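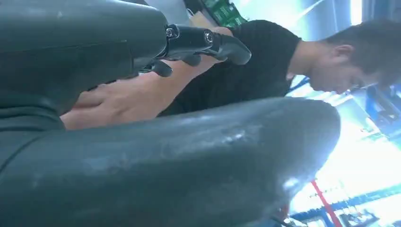 Why Do Your Fingers Go Wrinkly in the Bath?

Hop out of a long bath and look at your fingertips. They've gone all bumpy and squiggly, like a bunch of sultanas! Your toes have done it too. But your tummy and your elbows look the same as ever. What is going on?

For a long time, people thought the answer was simple. They said skin soaked up water like a sponge, got too big, and had to fold itself into wrinkles. It sounds sensible, and your outer skin really does take in a little water. But doctors noticed something very odd. When a person had damaged certain nerves in a finger, that finger didn't wrinkle properly, even after a good long soak!

Nerves are the tiny message lines that run all through your body. So if a finger needs working nerves to wrinkle, then your body must be doing it on purpose. How clever is that?

It goes like this. Water gets in through the sweat holes in your fingertips (they're much too small to notice). Your nerves pick up the change and send out a message, and the little blood vessels under your skin squeeze themselves narrower. Now there's less blood filling out the fingertip, so the inside shrinks a bit. The skin on top is still the same size, and it gets pulled down into folds — a bit like a doona cover when the doona inside is too small for it.
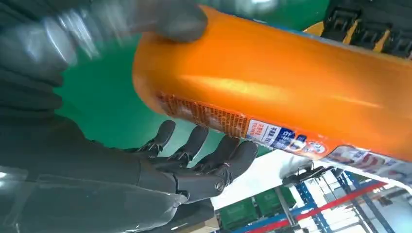
Do wrinkly fingers help us hold things?

Many scientists think they do, at least when the things are wet. In some tests, people with wrinkled fingers moved wet marbles from one tub to another faster than people with smooth fingers. With dry marbles, the wrinkles made no difference. Not every test has found the same thing, so scientists are still arguing about it!

How would wrinkles help? Think about car tyres. They have grooves cut into them so rainwater can run away and the rubber can touch the road. The folds in your fingertips might work as little drains in the same way, so your skin can press right up against whatever you're picking up. That could have been very handy long ago, for somebody gathering food from a stream or climbing over slippery rocks in bare feet.

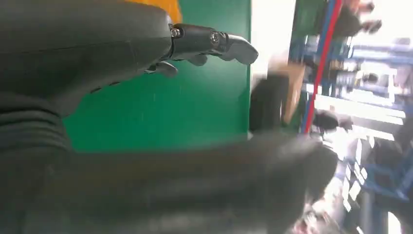
And wrinkles aren't the only gripping gear you've got. Look closely at a dry fingertip and you'll find swirly ridges, which make your fingerprints. Those are there all the time, and no one else in the world is known to have a set just like yours. Koalas have fingerprints too, and theirs look amazingly like ours!

Try it at home

Ask a grown-up to help you fill two bowls, one with warm water and one with cool. Put one hand in each and keep them there while somebody reads you a story. Check your fingers every few pages. Which hand wrinkles first? (Warm water usually wins.) Draw your fingertips before and after, and colour them in if you like.

Then dry off and wait. Your blood vessels will open up again, your fingertips will fill out, and the wrinkles will slowly disappear.

Written by Emanuel Onu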